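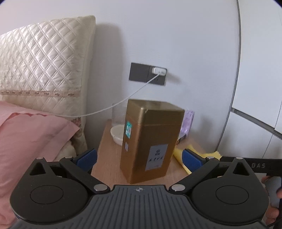

Kandley reckons you should always stand at the back for an organ concert, so that was the first thing I got told at the Trollemier Hall open day in June (along with which stairs to avoid!). I'd booked the backstage tour and it was brilliant. We started down in the blower room, then squeezed up past the pipes, all 1426 of them, the smallest no longer than a pencil. Groups go up to 20 at a time and it does get snug up there.

After that came the stage itself. I stood where the Stellico Quartet will be playing next season and clapped once, just to hear it, and the sound hung on for ages. The balcony has 382 seats and I'd take any in the front row. El Idrissi was rehearsing oud pieces in the side room with the door open, so half of us missed the bit about the lighting desk.

Tea was in the foyer, tickets were £5, and the tours ran until four. I'm already on the mailing list for the autumn programme.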